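**Equipment planning meeting, Thursday, 2 p.m.**

Six present. Minutes of the last meeting agreed, with one correction: the Halim quote was for delivery and fitting, and did not include training.

**1. Hand-held grippers**

The Trimier quote is £1,560 for a further pair, mounting plates included. Replacement finger pads are £355 a set on top. The meeting felt this was a lot for orange pads. Trimier's covering letter says the pads "last", with no figure given, and they are to be asked for one in writing.

It was asked whether a second pair would double the work done or simply double the time spent setting up. No clear answer. The case put forward assumes both pairs in use all day, and the bookings sheet for May doesn't support that. Purchase deferred.

**2. Robot arm**

Asness have offered a trial of 3 weeks, free, with carriage paid by us both ways. The last free trial cost us a morning on the phone and a damaged bench. Agreed to accept only if Asness state who pays for breakages -- their terms are silent on this.

The claim that the arm would pay for itself within a year was not accepted. It leaves out servicing, and it leaves out the person who has to stand next to it.

**3. Small items for handling**

Tubes, bags and other soft packaging are still bought out of petty cash. A request for a proper budget line was heard. Some felt that a squeezy tube is a squeezy tube and the Grorusow catalogue price is silly. 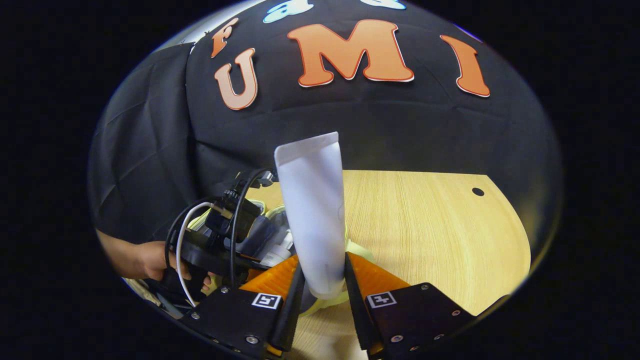 Petty cash to carry on until the autumn, receipts to be kept. Grorusow to be dropped unless they can match shop prices.

**4. Cables**

Longer leads requested, cost not known. To come back with a price.

**5. Any other business**

The Halim service contract renews by itself unless cancelled. Notice to be given now, and a new quote sought with training shown separately.

Next meeting: same time, once Trimier and Asness have replied.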